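About Neltum

Print this page
E-mail this page

Neltum is a small nonprofit that helps people get through the criminal court system in Rirlow County without losing their jobs, their apartments or their minds. We started with one phone and a folding table across from the courthouse, and we're still across from the courthouse!

Most of the people who call us are out on bail or waiting to hear whether they will be. They have a court date on a slip of paper, a lawyer they've met once, and a lot of questions. We don't give legal advice and we don't take cases. What we do is remind, drive, sit with, explain, and call back. Our reminder line sends texts the week before a hearing and again at 7 a.m. the same day, and we love getting the "made it, thank you" replies. 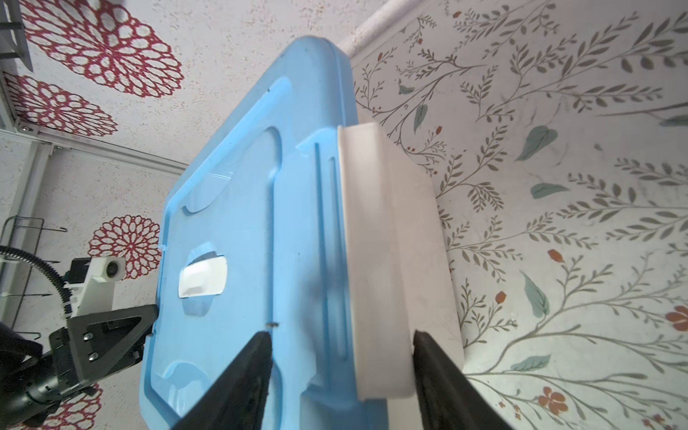 Light blue and white plastic.

Sunil Gazi started Neltum after 11 years as a clerk in the county court, where he kept seeing bench warrants go out for people who had simply mixed up the courtroom or missed the bus. He still answers the phone most mornings, and he knows which elevator at the courthouse works.

We now have a staff of six and 60 trained court companions. A companion meets you at the door, finds the right room, waits through the calendar call (bring a snack) and writes down the next date before you leave. Last year they went to hearings in all three county buildings, plus the night court on Zakaria Street. Training takes 20 hours, spread over a month, and we run a new group every August.

Families are a big part of this too. Our Sunday drop-in is open to anyone with a relative in the county jail — come for the coffee, stay for help with visiting forms, property pickup or phone accounts. Kids are very welcome.

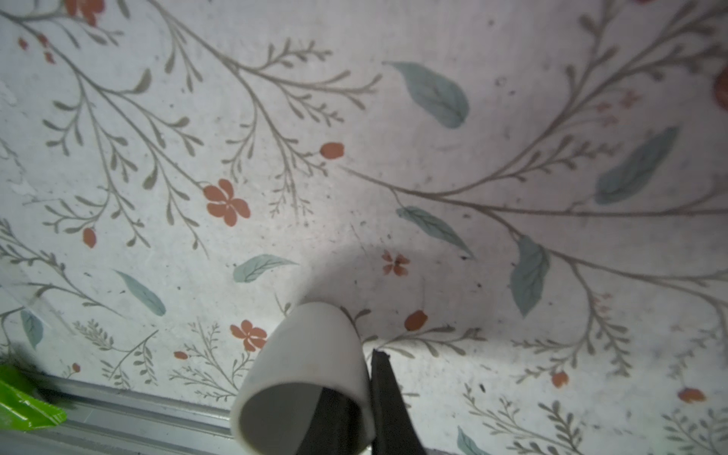
Who pays for all this

Almost 80 percent of our budget comes from people who live right in the county, many of them giving a few dollars a month. The rest is from the Prastero Fund, which also covers our bus passes. We never charge the people we help, and we don't take money from bail bond companies.

Come find us

The office is on the ground floor, next to the copy shop. Walk-ins are fine until 4 p.m. If you have court today, come straight in and tell whoever is at the front.

Print this page
E-mail this page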